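Replacing the hall dimmer with a networked one

Posted 23rd July in House Wiring

The old rotary dimmer in the upstairs hall failed in January. It went to full brightness at every position of the knob, which is the usual failure for that type. I put in a plain switch as a stopgap and left it there longer than I meant to. The replacement is a Sonon wall dimmer, the version that needs a neutral wire, linked to the Zollach hub I already use for the porch light and the well pump alarm.

The house is in Drulville and was rewired by the previous owners, so there is a neutral bundle in most of the boxes. The hall box has one. The stair box at the bottom does not. It was fed as a switch loop from the ceiling, and the white wire in it is a hot. Someone had marked it with a turn of black tape, which I appreciated. If you open a box and find a white wire on a switch terminal, test it before you assume anything about it.

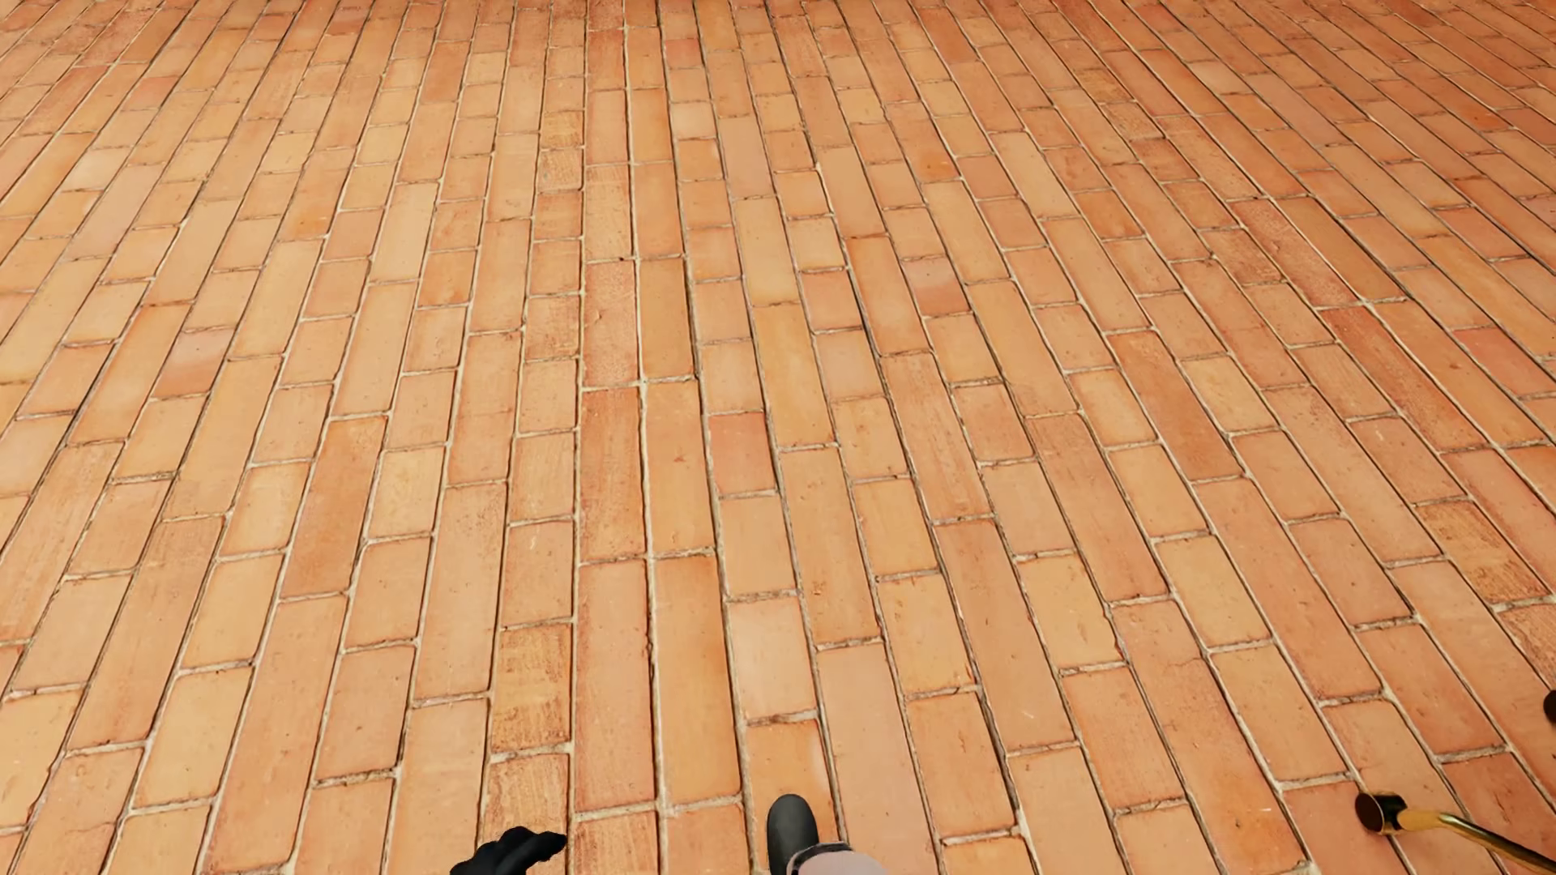

The hall and stair switches control the same fixture, so this was a three-way circuit. The Sonon does not use the travelers the way a mechanical three-way does. The dimmer goes in the box with the neutral and drives the load directly. At the other end, the old switch comes out and a battery remote is mounted over the box. The wires left in that box have to be joined so the feed reaches the dimmer, and how that is done depends on which box the feed enters. In mine the line comes in at the hall, so the stair wires were simply capped off separately and folded back.

I turned off the breaker and checked both boxes with a meter. I also checked the meter on a live outlet before and after. The hall box was a tight fit. The dimmer body is deeper than the switch it replaced, and the stiff old conductors had to be refolded twice before the yoke would sit flat against the wall.

Linking was quick. Hold the lower paddle until the light blinks, start a search on the hub, wait. The first attempt timed out. The second one found it and offered me a firmware update, which I let run overnight.

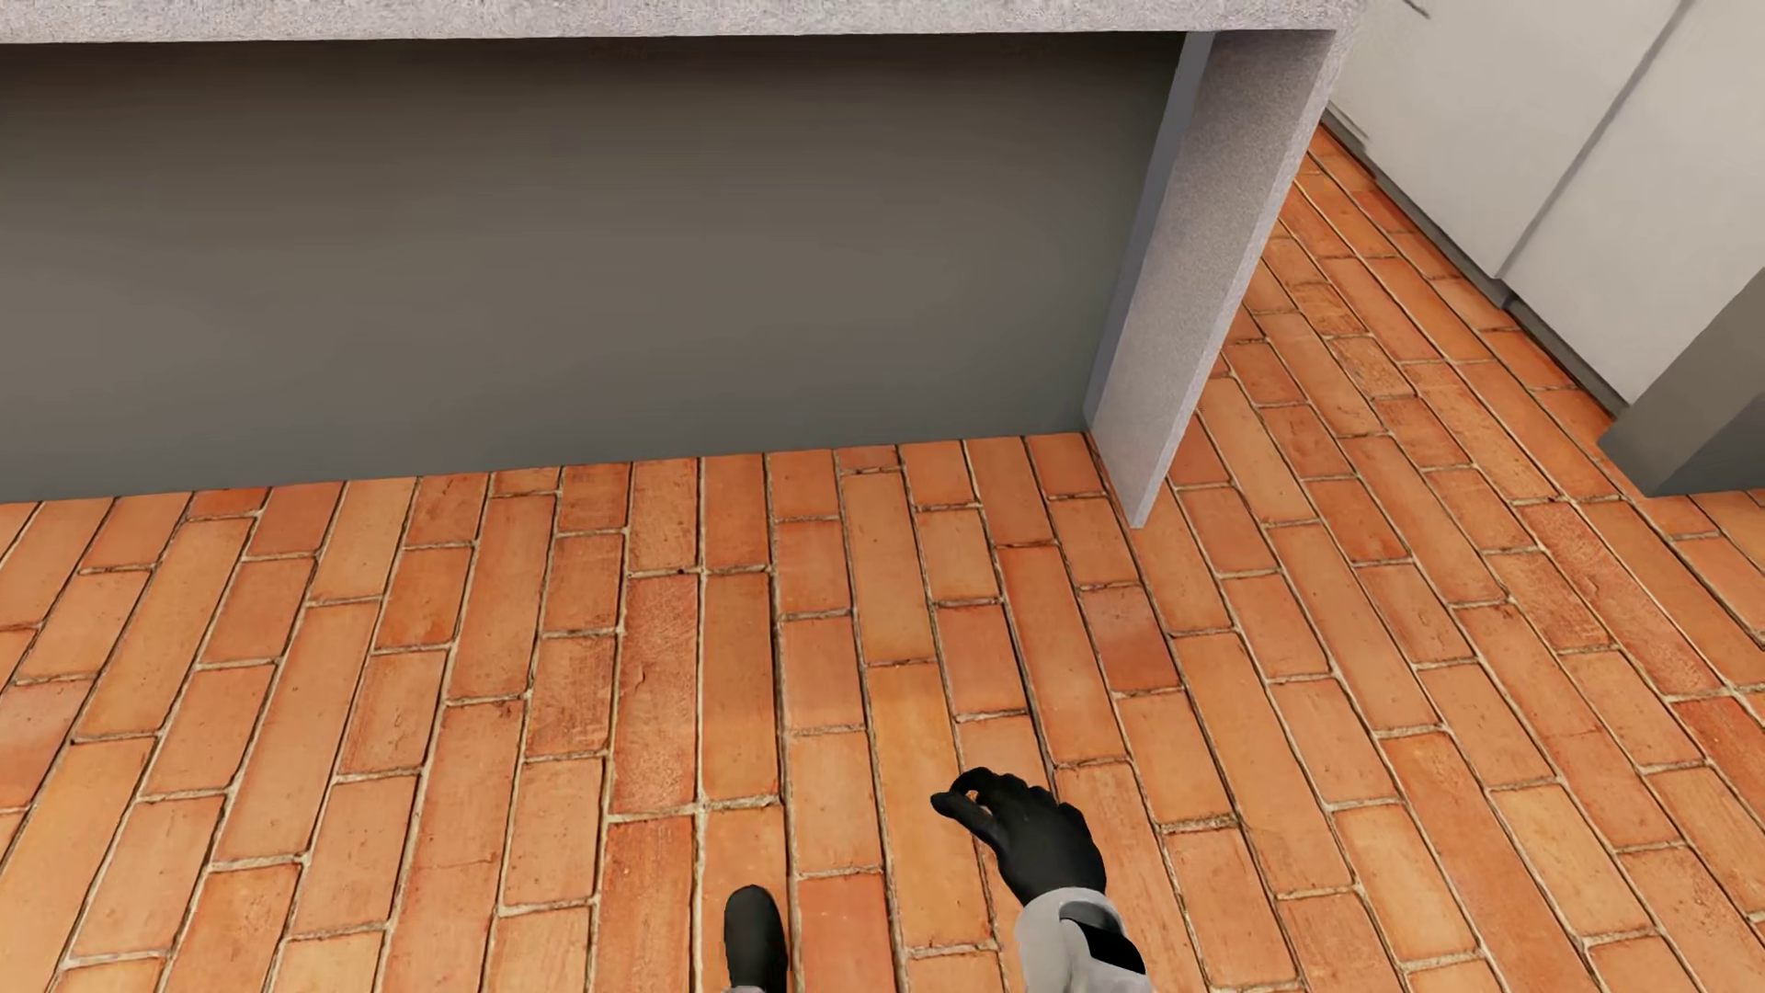 4 min read

Settings are where most of the time went. The fixture has four LED lamps, all Konstantinidis, all marked dimmable. With the factory settings they went out completely near the bottom of the range and came back on suddenly when brought up again. The dimmer has a minimum level setting for this. I raised it one step at a time from the hub until the lamps would start reliably from cold at the lowest position.

The maximum level I set to 80 percent. Above that I could not see a difference in the hall, and the dimmer face runs cooler. The on fade is 2 seconds and the off fade is 3. A long off fade sounds pleasant, but in practice people press the paddle, see the light still on, and press it again, which turns it back on. Three seconds is the longest my household will tolerate.

There was also some buzz. It came from the lamps and was loudest in the middle of the range. The dimmer can be switched between leading edge and trailing edge control, and trailing edge removed most of it. What is left can be heard only with an ear near the glass.
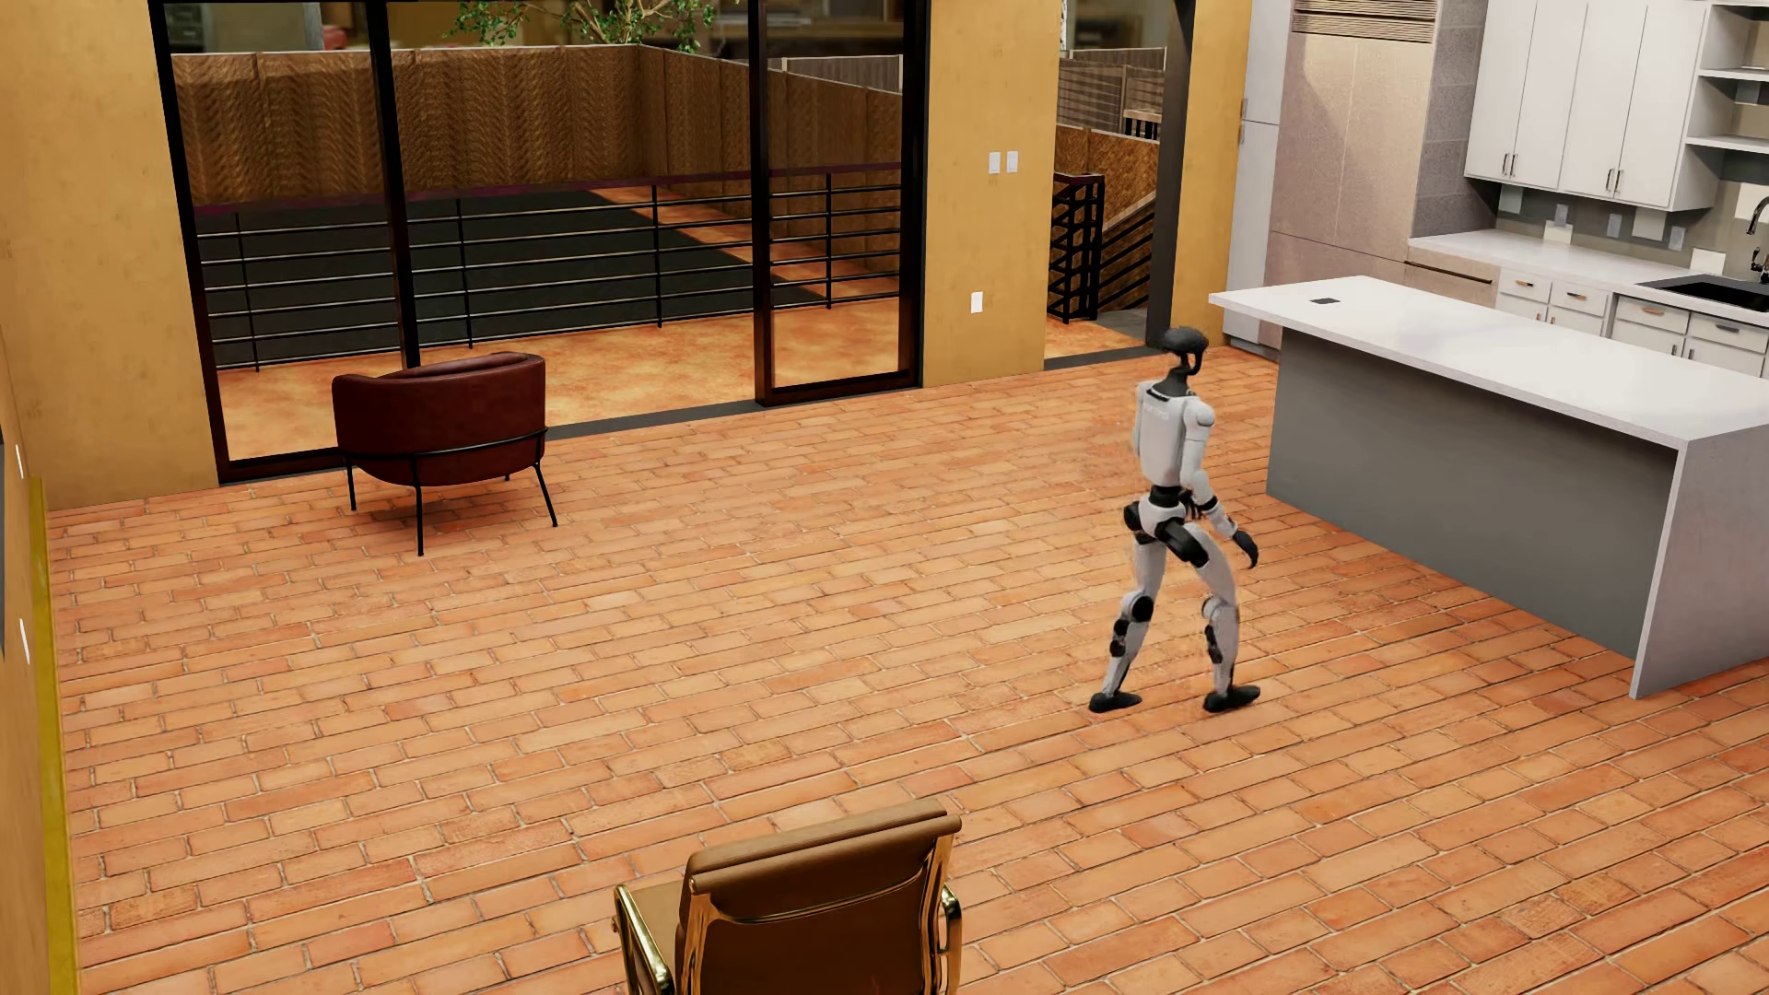
Michalis Petridis asked in a comment on the porch light post what happens when the hub is down. I unplugged the hub and tried it. The wall paddle works normally, including dimming. The remote at the stairs also works, provided it has been linked to the dimmer directly as well as to the hub. That direct link is a separate step, described near the back of the manual under a heading that does not mention remotes. Schedules stop until the hub is back.

After a power cut the dimmer returns to its last state. There is an option to make it always come back off. I have set it to off, having once been woken by the porch light's little brother in the spare room.

Lambros Tsakiris lent me the deep box extender I thought I would need. I did not need it in the hall, but I am keeping it for the dining room, where the box is shallow and holds two switches. That circuit has a fan on it as well. A lamp dimmer must not be used on a fan motor, so the fan side will get a separate speed control, and I have not picked one yet.

Filed under: dimmers, three-way circuits, Zollach hub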